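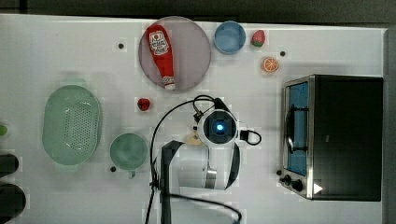

Our project asked one simple question: how long should dried beans stay in water before cooking, if a student wants a good bean stew on a weekday evening? Natalie Dunmore and I cooked the same recipe in the kitchen of the Gramlow residence, each time with a different soaking time. We served every portion plain, without bread or salad. On a table there is always something that changes the taste, and a red ketchup bottle lying across a plate is already enough to spoil a comparison – so tasters were asked to add nothing before they gave a score.

Student projects > Food and Home > Reports

2. Method

We used white beans from one bag, the same pot, and the same stove. The soaking times were zero, four, eight and 19 hours. Salt was added only in the last part of cooking. Kári Þrastardóttir wrote down the time when a bean could be crushed between two fingers.

In total 46 students tasted the stew. They gave points for softness and for flavor, and they did not know which pot they were eating from.

3. Results

The beans without soaking needed the longest cooking, and many skins were broken. Eight hours gave the best points for softness. After 19 hours the beans cooked fastest, but several tasters wrote that the flavor was weak. We did not expect this.

4. Problems

On Tuesday the stove was used by another group, so the four-hour pot started late and its beans stayed in water longer than planned. We kept this result, but it should be read with care.

We thank our teacher Lorraine Bickerstaff, who corrected two earlier versions of this text.

1,418 views | 2 comments | Share

Contact | Copyright Gramlow student projects | Back to top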